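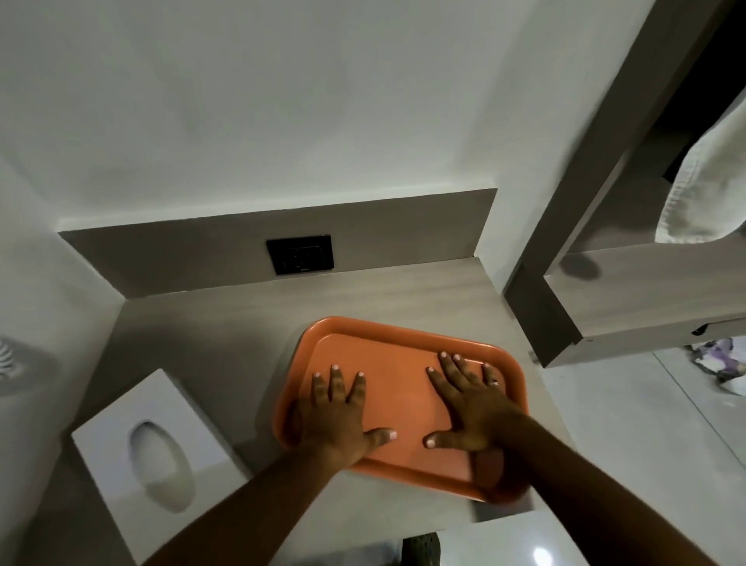 *Hands flat on an orange serving tray.*

# Gram staining: common questions

**What does the Gram stain tell me?**
It sorts most bacteria into two groups by cell wall. Gram-positive cells hold the crystal violet and look purple. Gram-negative cells lose it in the decolorizer and take up the pink counterstain.

**How old can my culture be?**
Use growth from the last day or so. Old Gram-positive cells often stain pink.

**Why is my whole slide purple?**
The smear was too thick or the decolorizer was rinsed off too soon. Make a thinner smear and try again.

**Do I have to heat-fix?**
No. Methanol works too and keeps the cell shape better. Let the smear air-dry first in either case.

**Which controls should I run?**
One known positive and one known negative on the same slide as your sample. *Staphylococcus aureus* and *E. coli* are the usual pair.

**Can I stain mycobacteria this way?**
Not reliably. Their waxy walls keep the dyes out. Ask for the acid-fast protocol.

**Where are the reagents at Dirkgate?**
Room 310, shelf 6. Iodine is in the brown bottles on shelf 7. Write the date on any bottle you open.

**Who do I ask about the oil immersion lens?**
Hrefna Kragh. Please don't clean it with acetone.

Last updated 17 Apr 2019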